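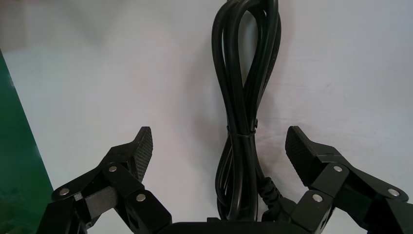

Fig. 1: Black power cord gathered with a twist tie

Traveller Help > Koo Departures App > Setting Up Alerts

Before you set off, it's well worth letting Koo keep an eye on your flight — it only takes a moment.

1. Open Koo and tap My Trips.
2. Type in your flight number, figures only (for instance, 1022).
3. Choose how late a flight must be running before we tell you. Most people are happy with 20 minutes.
4. Tap Save, and wait for the little chime.

Note: gate changes are always sent, whatever you picked in step 3.

Caution: an alert doesn't rebook your seat — please do speak to your airline for that.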